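9/8/23

Bench notes, dye and mordant shelf, Amwood annex

Okay, picking up where I left off in August, when I ran out of alum and patience in the same afternoon. The new alum came from Wostero and it's a finer grind than the old stuff, so it goes into solution a lot faster. I weighed it instead of scooping it this time (Kyu-ri, you were right, the scoop lies) and the bath cleared before it was even properly warm. Good start!

The madder is the thing I really want to write down. I've been getting brick and rust out of it for weeks and I wanted that clear red Woo-jin got on the Trendalville wool. So I went back through his notes, which are mostly arrows, and found that he never let the pot get past a faint steam. I'd been running mine up to a simmer and then wondering where all the brown was coming from. So: low heat, lid on, thermometer clipped to the side, and I sat there with a book and bumped the dial down every time it crept. It took forever. It also gave me the best red I've had out of that bag of root, so I guess I'm sitting there with a book from now on.

Put 700 grams of the Song fleece yarn through in 2 batches. First batch is redder, second is more of a coral, and I like the second one better, which is annoying because I can't tell you exactly how much dye was left in the pot by then. Soo-ah wants enough of it for a whole blanket border. I told her maybe. I've pulled a length from each and tied them onto the sample card with the mordant percentage written next to them in pencil — the pen bled last time and now half of July's card is just blue smudge.

Water: still using the tap in the back for rinsing and the rain barrel for the dye pots. Tried a small skein the other way around just to see, and the tap water version came out duller and a bit purple. There's iron in there, I'd bet money on it. Fulgencio says to try a pinch of chalk in the rain water before blaming the pipes. Fair enough, that's on the list.

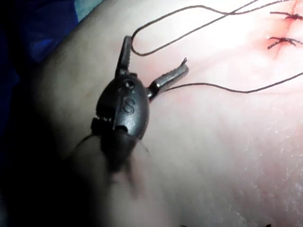
The dark one with the S on its face, jaws open.

Weld next. I'm nervous about weld because everyone makes it sound easy. Chopped the dried stalks smaller than last time, soaked them overnight, and strained through the old pillowcase instead of the sieve (bits of leaf in the yarn took me a whole evening to pick out in August, never again). The liquor looked like weak tea and smelled like a wet barn. Added the chalk at the end and it jumped to this loud lemon yellow in front of me, I may have yelled. Qistina came in to see what was wrong and ended up dunking a scrap of her linen. The linen took almost nothing, by the way. It needs the tannin step first and we skipped it, so don't anybody read that sample as a verdict on weld.

Order total for dyestuff and mordants on the running sheet is now 2,298, and I'd like to stop there until winter. We've got plenty of madder, okay on weld, almost no cochineal. Please don't use the cochineal for tests, it's spoken for.

To do:
Overdye 3 of the yellow skeins in the indigo vat, if the vat is alive. It smelled okay but the surface was more blue than coppery.
Window test for the two reds, half covered with card, leave till the end of the season.
Chalk in rain water, small skein, same madder ratio as above.
Wash the pillowcase.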